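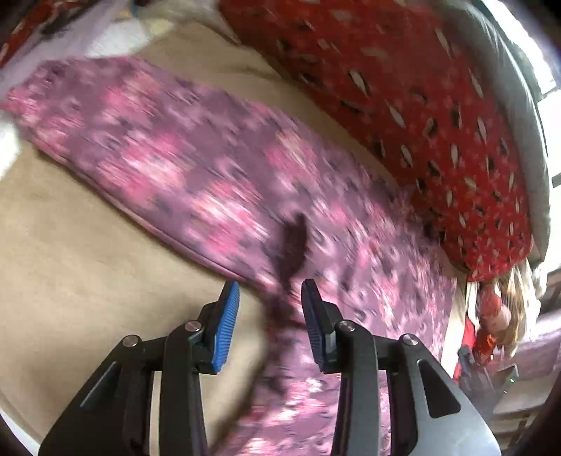
Handout 3: Reading a Printed Floral Cloth

Household Textiles, evening course
Unathi Mkhize
Handout updated March 6, 2026

I love this session! Stripes and checks are polite. They tell you where the edges are, they tell you if you've folded crooked, and they mostly behave. Florals are a different animal, and once you start looking closely at one you'll find yourself staring at strangers' curtains on the bus.

Please read sections 1 to 3 before we meet. Sections 4 and 5 we'll do together at the tables, so a quick look is enough.

1. Ground and figure

Two words to start with. The ground is the color behind everything. The figure is whatever is printed or woven on top of it - flowers, leaves, little filler shapes. When people say "the purple one" or "the green one," they are almost always naming the ground, even when there is far more flower than ground showing.

Take the purple cloth at the top of this handout. The ground is mauve, and the big blossoms are pink, coral and cream. Then there is a second layer, and this is the part beginners skip right past: smaller pale lilac shapes and dark gray-violet marks between the big flowers. I call these the quiet layer. Pale lilac on mauve is a small step up in lightness, gray-violet is a step down, and both stay in the same family as the ground, so the pinks and corals get all the attention.

Try covering the blossoms with your fingers in your own sample and look only at what remains. Wian Kruger did this last July with a tablecloth he had owned for 22 years and discovered it had tiny seed pods all over it. He was so pleased he brought it back the next session to show the new group.

2. Scattered or in rows?

Some florals are laid out in rows you can follow with a ruler. Others are tossed, meaning the flowers point in all directions and there is no top or bottom. Most everyday household cloth falls somewhere in the middle.

You need a good stretch of flat cloth to decide. A draped or folded piece will fool you, as the fold swallows part of the pattern and brings two blossoms side by side that are nowhere near each other when the cloth is open. So with a folded cloth, write "not known" in the layout column and move on. I mean it, "not known" is a perfectly good answer and I'd much prefer it to a guess.

Finding the repeat: pick one blossom you could recognize anywhere (a lopsided one is best). Put a pin beside it. Travel up the cloth, parallel to the long edge, until you meet the same blossom again with the same neighbors. Check the neighbors! Designers often use one flower several times within a single repeat. Measure pin to pin and write it down in centimeters.

Our practice length from Millorent has a repeat of 59 cm, which is generous. The Bisberg sample comes in at 20 cm, and you'll see how much busier it feels even though the flowers themselves are no bigger.

3. Edges

Look at the edge before you look at anything else if you want to know which way a cloth was cut and finished. You'll meet these:

Selvage - the firm edge made on the loom, running the length of the cloth. On printed goods the pattern may stop short of it.
Turned hem - the edge folded over, usually twice, and stitched. It sits a little higher than the rest and you can feel it with your eyes shut.
Rolled hem - a very narrow version, good on light cloth.
Raw edge - cut and left. Lovely for learning from, as you can pull out a thread and see what the yarn is like.

Back to the purple cloth for a moment. Along its lower left side the hem makes a thin, slightly raised line in pink and mauve, with a narrow dark shadow under it. A shadow like this is very handy when you're working from a photograph and can't touch anything. It tells you the edge is standing up a bit from the surface below. It won't tell you how the hem was sewn, so leave the stitch column blank.

4. At the tables: opening and refolding

Work in pairs. Each pair gets one cloth.

Step 1. Put the cloth down folded, exactly as you received it. Note which parts of the pattern you can see.
Step 2. Find a corner. Follow the hem with finger and thumb until you get there - no rummaging in the middle.
Step 3. Open one fold at a time and smooth outward with a flat hand.
Step 4. Mark your blossom, find the repeat, measure.
Step 5. Look at the back. A printed cloth is usually paler there, and a woven pattern tends to look reversed or messy.
Step 6. Refold edge to edge. Go by the hems and ignore the flowers completely, they will lead you astray every time.

Allow 10 minutes for steps 1 to 3. Jovita Solís will be going from table to table and she is wonderful on corners, so ask her.

A plain pale surface makes all of this easier. Beige is good. White can glare under our lights, and on a patterned tablecloth you'll lose the hem entirely.

5. Record sheet

Copy these headings into your notebook, one page per cloth:

Ground color
Figure colors, strongest first
Quiet layer (what, and lighter or darker than the ground?)
Layout: rows, tossed, in between, not known
Repeat in cm
Edges, all sides you can see
Front and back compared
Anything you liked

The last line counts as much as the others. Mbali Cele's notebook from the previous course has "the cream bits look like popcorn" in it and I have never been able to see that cloth any other way since.

For next time

Bring one floral from home, washed, not ironed. Scarves, pillowcases, aprons and curtain remnants are all welcome. If you don't own one, Bongani Motaung keeps the lending box by the door, including the big Halás remnant everyone fights over. Read the first half of Handout 4 (woven patterns) and bring pins.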